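Lost most of Saturday to the arm

I had the plate routine running well by January. Clullden (that's what I call the arm, after the town I bought it in) had done 62 lifts in a row with no trouble, so I left it going on the counter while I made some calls.

On lift 194 it stopped with a grip fault. The log said the fingers had closed to 2 mm and the motor current never went up, so as far as the software knew it was holding nothing. The plate was in pieces on the floor.

I went back through the settings that evening. The grip force was at 30 percent, same as always. What had changed was the finger offset. I'd updated the Jokska driver on Friday night and it put the offset back to the factory value without saying so.

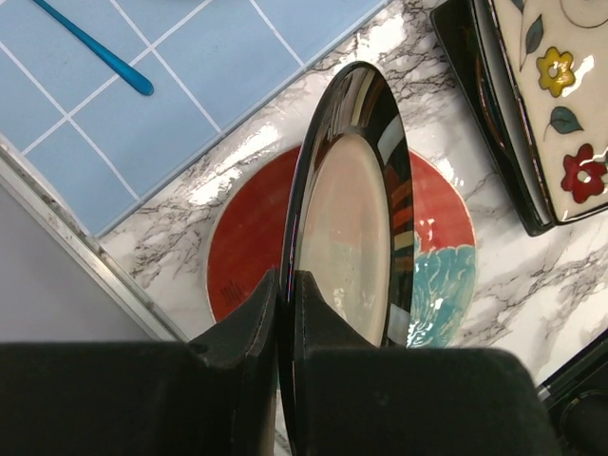 Glossy plates are the worst for this. Matte ones give you a bit of slack if the force is low, but a shiny rim will slide with very little warning.

Eilidh Shearer had the same fault on her Agudelo controller and sent me her startup check. It reads the offset and refuses to run if the number is off - I should have had that from the start. It's in now, and I've put a folded towel on the floor.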